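What the Hanger Knows

I work at a company that prepares secondhand and returned clothes for resale. My job is in the garment room, where the pieces come in folded and must go out on hangers, ready for the rental shops and the small stores that buy from us. I have done this work for many years, in two countries, and English is my third language, so I ask the reader to be patient with me. I want to write about the machines which are learning the part of my work that I always considered too small to have a name.

The work is this. You take a garment from a bin, you find its shoulders, you put it on a hanger, you put the hanger on the rod. Then you take the next one.

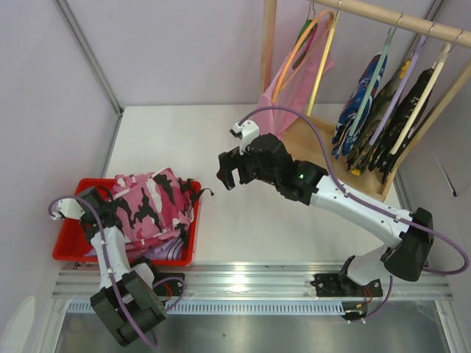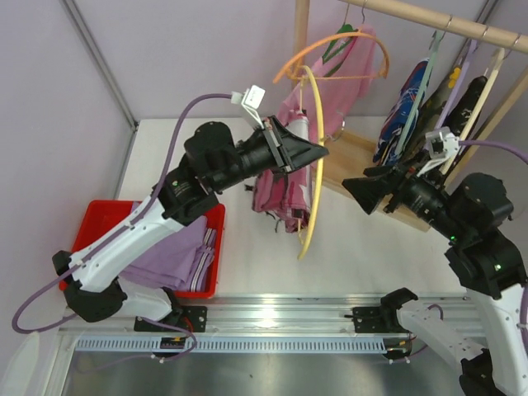
Two arms, a red bin and a wooden rack.

When our manager first told us that the hanging of clothes would be studied for automation, most of us laughed. It was in January, at the end of a shift, and we were tired. My neighbor at the table said that they would do better to automate the coffee machine, which in our building needs three attempts for one cup. I also laughed. I am less sure now that it was a good reaction. I think we laughed from a kind of pride, and also from a kind of shame, and it took me some weeks to separate the two.

The pride I can explain. Cloth is difficult. A box has corners and stays where you put it. A shirt has no shape until somebody gives it one. When I lift a blouse out of a bin, my left hand already knows if it is inside out, and my thumb finds the seam of the shoulder before my eyes do. I did not learn this from a paper. I learned it from a woman at my first workplace who slapped the table when I stretched a collar. A machine which can do the same thing has arrived at something real, and I would like the people who speak about "simple manual tasks" to try it for one afternoon with thin straps and slippery lining.

The shame is harder. If a task is called simple for long enough, and paid as simple, then the person who does it begins to agree. I have told people at weddings that I work "in logistics." It sounds better than to say that I hang clothes. And then comes a group of engineers who need two arms, cables, and a great deal of patience to make a beginning with it, and for the first time in my working life the task is treated as a serious problem. I felt respected by this, in a strange way. I also felt that the respect had come to the task and had walked past me.

Dennis Simiyu, who works in the row behind mine and who has a better head for such matters, disagrees with me on this point. He says that respect is paid in wages or it is not paid. He has asked at two meetings what will happen with the hours, and both times the answer was that it is too early to know. I believe the manager is telling the truth when he says this. But I have noticed that it is always too early until it is too late, and between these two moments there must be at least one Tuesday when the question could be answered. I would like to be invited on that Tuesday.

Let me be fair to the other side. There are things in our work which I would give away gladly. The hanging itself is light, but the repetition is heavy. After 40 pieces I do not feel anything. After 800 I cannot close a jar in my own kitchen. Two of the women who trained beside me have left because of their wrists, and neither of them had reached the age when one expects to leave. If a machine takes the plain shirts, the ones which come by the hundred and are all the same size, I will not stand in the door to stop it. Anyone who tells you that every piece of human work must be preserved has probably not done this one.

What I would keep is the judgment. In a normal hour I do perhaps a dozen small things which are not written in my job description. I smell if a coat was stored in a cellar. I see that a button is going to fall and I put the piece aside for sewing. I feel that a knitted dress is too heavy for a hanger and must be sold folded, or by next month it will be long enough for a giraffe. None of this is measured. Our sheet has one column, and in this column is the number of pieces hung. So when somebody compares a person with a machine by using our sheet, he compares only the hands, and the rest of the person disappears before the comparison has started.

This is my main worry, and it is a worry about paper more than about metal. The machine will be asked to do what the sheet says. If the sheet says only "hang," then the smelling and the checking and the putting aside will be lost, and for some weeks it will look like a great success. Later the stores will begin to send things back. By then the people who knew why will be working somewhere else.

I saw something similar at my previous employer, Wustura, where I folded bed linen. They bought a folding machine, and it folded very well. Before the machine, two of us held each sheet up by its corners, and of course we saw every hole and every stain, for the simple reason that the light came through it. Checking was never our task. It happened because we were standing there. After the machine came, the sheets went in flat and came out square, and the holes were folded neatly to the inside. The hotel found them. In the end the company put a person at the entrance of the machine to look at the linen, and this person was paid less than we had been, as she was "only looking."

I do not tell this story to say that the folding machine was a mistake. My back was grateful for it. I tell it because the mistake was made earlier, when the work was described by people who had watched it but had not asked. They saw two women folding. They did not see two women inspecting, since from a distance it looks the same.

So what would I ask for? First, that before the arms come to our room, somebody sits with us for some full days and writes down everything, also the things we do without thinking. It should be a person who is not afraid to ask stupid questions. Second, that the people who do the hanging now should be the first ones trained to look after the new stations, and that this training happens in paid hours. I have seen it offered in the evening, to people with children, and then the empty chairs were taken as a proof that we have no interest. Third, I would ask that the pay for inspecting should not be lower than the pay for hanging. If the hands are taken away from the job and the judgment remains, then what remains is the more valuable half.

A colleague who read the first version of this text said that I am too friendly, and that companies do not read essays. It is possible. But I also know that our managers are not monsters. They are people with a sheet that has one column. If we do not tell them what is missing from it, we cannot expect them to guess, and I include myself in this complaint, because for many years I found it easier to be silent and quick.

There is one more thing, which is smaller. I have begun to pay attention to my hands at work. I try to see what they do. Last week I took a light summer jacket out of the bin and I made myself go slowly: one hand under the collar, the hanger in the other, in at one shoulder, a small turn, in at the second, then a little shake so that the front falls straight. I could not say where I had learned the shake. I asked in our row and everybody does it, each a bit differently. Dennis does his from the wrist, and mine comes from the elbow, which is possibly why my elbow hurts.

I have written the shake down. It is in a school notebook, together with the smell of cellars and the knitted dresses and the rule about wide necks, which must be hung a little backward or they slide. The notebook has 2 full pages now and I add to it in my break. When the person with the stupid questions comes, I will be able to answer, and I intend to ask for my hourly rate while I do it.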